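Subject: Re: [fw-tools] Reading the board's firmware table from a running system

On 14:20 Edivaldo Pimentel wrote:

> I have a Pallgate board here and I want to know which memory
> slots are filled without opening the case. The dump tool lists
> 2 slots, both populated. The setup screen lists four, with the
> last two empty. Same firmware, same boot. I ran it from Linux
> and from a live stick and got the same thing both times.
>
> Is the tool dropping entries, or is the table wrong? Raw dump
> attached. It is 1859 bytes long if that matters.

It does matter, and thanks for attaching the raw dump and not just the decoded text.

The entry point in your dump gives a maximum table size, not an actual one. In the 64-bit form of the entry point the field is an upper bound, and the parser is supposed to walk the structures until it reaches the end-of-table marker (type 127). Your file has no type 127 structure in it anywhere. The last thing in it is a memory device structure that stops partway through its string set. So the file is truncated, and the tool printed everything it could decode before it ran out of bytes.

The setup screen does not read this table. It asks the memory init code directly, so it will show four slots no matter what the table says. That is why the two disagree.

I went through the dump by hand. The memory array structure reports four devices in its device count field. Two complete memory device structures follow it, then the partial one. The handles are consecutive, so nothing was skipped in the middle. The partial structure starts 137 bytes before the end of the file, and its size field reads zero, meaning no module installed. That matches what setup tells you about slot three. I would expect slot four directly after it, then a few structures we don't care about, then the end marker.

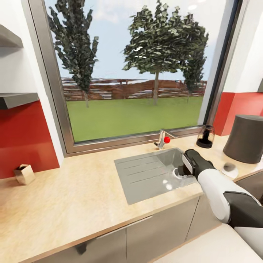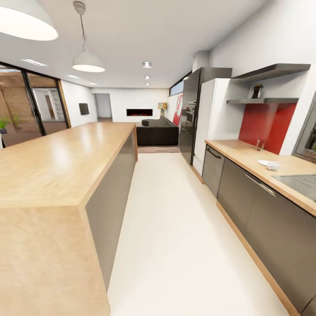

Can the missing part be read without a firmware update?

Read it from physical memory at the address in the entry point, using the maximum size as the length, and stop at the type 127 structure. On Linux you may need to relax the kernel's restriction on memory access for this. The UEFI shell is simpler, as smbiosview reads the table in place and doesn't go through the OS copy.

As to where the bytes went, there are two candidates.

1. The kernel exports the table as a file, and its length comes from the entry point. If the firmware wrote a maximum that is too small, the kernel will cut the export at that length. Check the field against 1859. If they are equal, this is your answer and the bug is in the firmware.

2. The tool copied the file into a fixed buffer. Old builds of the Druseck parser did this, and the limit was changed in revision 369. If the maximum in the entry point is larger than 1859, compare the length of the exported file with the length of your dump. If the export is longer, the tool did it.

My money is on the first one. The live stick presumably had a different build of the tool on it, and you got the same result on both systems. I can't tell from the attachment alone, because the entry point was saved with its length field included but your mail client wrapped the hex at exactly that line and I don't trust what is left of it. Please resend it as a binary attachment.

Two other things I noticed while I was in there:

The entry point checksum is good. A good checksum here only covers the entry point itself and says nothing about the table it points to. People mix this up a lot.

The asset tag string on the first memory device is made of spaces. Dantas had a report in May about the same thing on a Virneck board, and the decoder printed an empty line where the tag should be. It is harmless. The spec permits it, and I don't plan to special-case it.

If it is the length field, there isn't much we can do on the tool side. I could add a warning when the data ends with no type 127 structure in it. Right now the tool exits with status zero in that case, and it should not. A patch would be small:

 - keep a flag while walking the structures
 - set it on type 127
 - after the loop, if the flag is clear, print a warning to stderr and return 1

The return code might break scripts that expect zero. I would still do it, but I'd like to hear from anyone packaging this before it goes in.

Edivaldo, please send:

 - the entry point, binary
 - the exported table file, binary
 - output of the tool with --version
 - output of smbiosview from the shell, if you can get it onto a stick

No need to rerun the live system unless the version there is newer than the installed one.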